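How to Organize Kitchen Cabinets Without Buying a System

August – By the Mundell home desk
Last updated: August
7 min read

Every few months a new kitchen storage system shows up and promises to change how you cook. The latest one we were asked to look at is Plumelell, a set of matching bins, risers and drawer inserts that sells for $329 in the size meant for a small kitchen. The page selling it had 1,244 reviews when we checked, most of them glowing, and a good share of those were written the week the box came. That is the problem with reviews of storage. A cabinet looks wonderful the day you fill it. Ask again in the spring.

This guide is for people who have cabinets that don't work and would like them to work for less than the cost of the kit. You will need a free afternoon, a table, a trash bag, a box for giveaways, a tape measure and a pencil. You may need to buy a basket or two at the end. You may not.

We did this in a 900 square foot apartment in Damton with one run of upper cabinets and a corner unit that swallows pan lids. Larger kitchens take longer, mostly at the sorting stage.

Step one: leave the cabinets alone for a week

Most instructions start with emptying everything onto the floor. We don't like it. You end up making a hundred decisions in one go, and by the last shelf you are putting things back anywhere just to be able to make dinner.

Start by cooking as usual for a week with a strip of masking tape on each cabinet door. Every time you open the door and take something out, put a pencil mark on the tape. Don't change your habits. At the end you will have one or two doors covered in marks and some with hardly any, and the ones with hardly any are very often the ones in the best spots. In our case the cabinet right over the main work counter held a fondue set, vases and a juicer.

If you share the kitchen, tell people about the tape. They will forget, but the marks come out close enough.

Step two: empty one cabinet, and only one

Begin with the busiest door. Take everything out and put it on a table, away from the counter, so that you can still use the kitchen. Wipe the shelf. Measure the inside width, the depth and the height between shelves, and write the numbers on the tape you already have there. Measure at the front opening too if there's a face frame. A bin that fits the shelf but won't go through the door is a very common mistake, and stores are not always friendly about returning them.

Now sort the pile. Storage blogs love categories (baking, breakfast, entertaining) and we have doubts about those. Categories by name look good on labels and fall apart when you cook. Cinnamon is baking until you put it on oatmeal. Sort by when your hand reaches for it: every day, every week, now and then, can't remember. The last group goes in the giveaway box, or in the trash if it's chipped, stale or missing its lid.

Step three: try it with what you have

Put the daily things back first, at the front, between your waist and your eyes. Weekly things go behind or one shelf up. Leave some of the shelf empty. It will fill.

Then stop, and live with it for a few days before you buy any kind of container. Shoe boxes, loaf pans and the plastic tubs that salad comes in will all do for a trial. If the shoe box is annoying because you can't see into it, a nicer opaque bin will annoy you in the same way and cost more.

Step four: decide if you need a basket at all

Containers do one thing well. They let you pull out a group of small items together, so you can get at the back of a deep shelf. For anything that stands up and can be seen, such as jars or a stack of bowls, a container mostly takes up room.

If you do want one, plain wire mesh is the kind we would look at first. You can see what's in it from the side, crumbs don't collect in corners the way they do in woven ones, and it's easy to rinse.
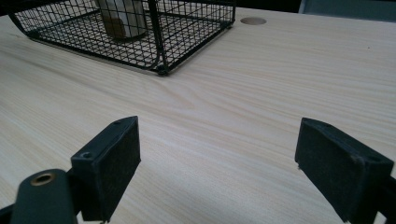
A plain black mesh basket on a light wood tabletop.

There are some points against it. Small packets with sharp corners can catch in an open grid. Powdery things leak through, so flour and sugar bags want a tray under them or a jar. And a cheap one may have wire ends that scratch. Run a finger along the rim in the store, slowly, and over the corners. Press on the long sides as well. If they bow under your hand they will bow with cans in them.

We looked at the store brand baskets from Abera and saw no reason to pay more for the Plumelell version. The expensive one comes with a label holder. You can do the same with tape.

Handles are oversold, by the way. On a high shelf, yes, get a handle or a front lip you can hook your fingers over. At counter height the rim does fine.

Step five: check the floor of the basket, not just the sides

Sellers show baskets from the front, full of lemons. What matters more is the bottom. An open grid floor is good for airflow, so it suits onions and potatoes, but anything with a narrow base can tip when one edge lands in a gap. Spice jars are usually wide enough. Egg cups, shot glasses and those little bottles of extract may not be. 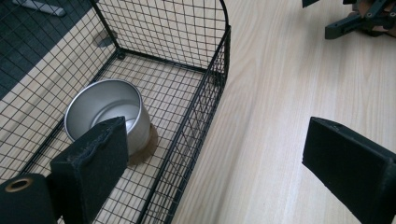 Looking down into a mesh basket. The tabletop shows through the grid.

Take the thing you most want to store along to the store, if it's small enough to go in a pocket, and stand it in the basket there. If you are buying online, look for a photo taken from above. When the seller doesn't have one, we'd skip it. A piece of shelf liner cut to size will fix a wobbly floor, though by then you've bought two products to do the work of one.

Rounded corners are another thing worth checking. They look nice, but they take away space, and a square box of tea won't go all the way into them. Measure the flat part of the floor instead of the top opening, which on many baskets is wider.

Step six: load it and take things out again

Filling a basket is easy. The test is getting one item out without moving three others. Put the basket on the table, fill it the way you plan to use it, and reach for each thing in turn. Tall items go at the back, short ones at the front, and anything metal or glass gets a little space so it doesn't clank. 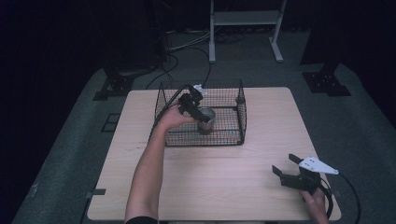 A small metal cup in the basket, with open space left around it.

Then do it again with the basket on its shelf. The shelf above gets in the way more than you'd expect, and a cup that lifts straight up on the table has to be tilted inside the cabinet. If your knuckles hit, you have three ways out: a lower basket, fewer things, or pulling the whole basket forward every time. People always say they'll do the third. We don't believe them.

Keep it to 2 baskets per shelf on a standard cabinet. More than that and you are sliding them past each other to get one out.

Step seven: move on to the next door

Repeat with the second busiest cabinet a week or so later. There's no prize for finishing in a weekend. The corner unit should come last, and it's fine to decide it holds the roasting pan and the big stockpot and leave it at that. Lazy Susans get recommended for corners a lot. They work for bottles. For pans we found they trade one kind of digging for another, with the bonus that lids fall off the back.

What about decanting?

Pouring cereal and pasta into matching clear jars is the part that gets photographed. It does keep some dry food fresher if the lids seal, and it's a help if you have pantry moths. It also means washing the jars, losing the cooking times printed on the box, and finding somewhere to keep the leftover third of a bag that didn't fit. Decant what you use up every week and leave the rest in its package with a clip.

What about labels?

Useful if other people put away the groceries. Otherwise you already know where the rice is. If you want them, write on masking tape and wait a month before ordering anything printed. Half of ours had moved by then.

When the kit might be worth it

If you're fitting out an empty kitchen, own nothing, and your shelves happen to match the bins, a full set does save several trips. Check the return terms first and keep the boxes. For a kitchen that's already in use, do the tape and the sorting, then see what you still want. We ended up with one basket and a drawer divider, and the fondue set went in the giveaway box.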